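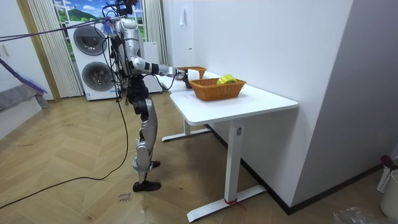 A reader of the August pages has written in the margin that the Julley slices were pulled too early, and that leathery on the outside means very little until a piece has cooled and been torn in half. Fair point. I checked warm pieces all through August and wrote them down as done. Going back over those pages, I would not trust any of the finish times.

Oct 29, 2020
Drying bench, batch 2884

Apples from the Gasport crate, mixed sizes, some bruising on the lower layer. Cut out the bad parts, cored, left the skins on. 400 g of prepared slices per tray. Hand slicer for the first tray, knife for the second, which came out uneven as usual. The hand slicer needs a new blade guard before anyone else uses it.

Dip: lemon juice and water for tray one, plain water for tray two. Drained on the rack, patted with a towel, laid out so no slices touched. The screen on the lower tray sags in the middle and everything slides toward it. Turned the screen over, which helped a little.
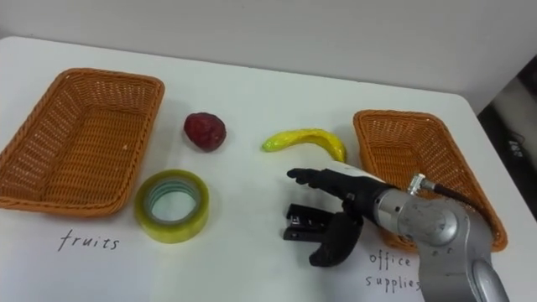

Photo: Vidilmont workshop notebook

Dryer on low with the vent fully open. Swapped the trays top to bottom halfway through. Looked at both at 200 minutes. Tray one still pale, edges curling, centers soft. Tray two had browned around the core holes, and the thin knife-cut pieces were already brittle while the thick ends bent like rubber. Took the thin ones out and left the rest in.

Did the cool test this time. Took pieces from different parts of each tray, let them sit on a plate until they were at room temperature, then tore them. Tray one passed. Tray two showed a damp line in the thick ends, so back in they went. I stopped writing times after that and just kept testing, so the total for tray two is missing.
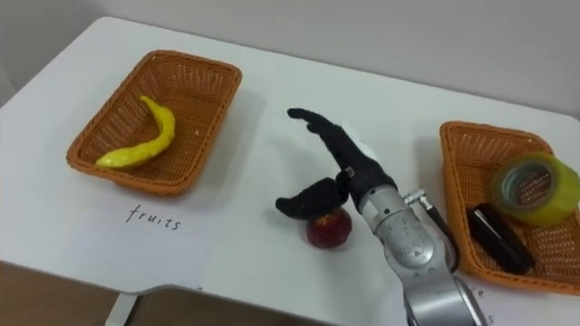

Source: Vidilmont, bench photos

Jars: filled loosely, lids on, to be shaken once a day for a week. Any fogging on the glass and the whole jar goes back in the dryer. The Negi jars have the better seals, so tray one went in those.

Taste: tray one is tart from the dip, maybe too tart for the pies. Tray two is sweeter and looks worse.

Next batch: half the lemon, slicer for everything, same thickness. Try pears if the crate has any worth using. Still need to buy parchment and a second towel.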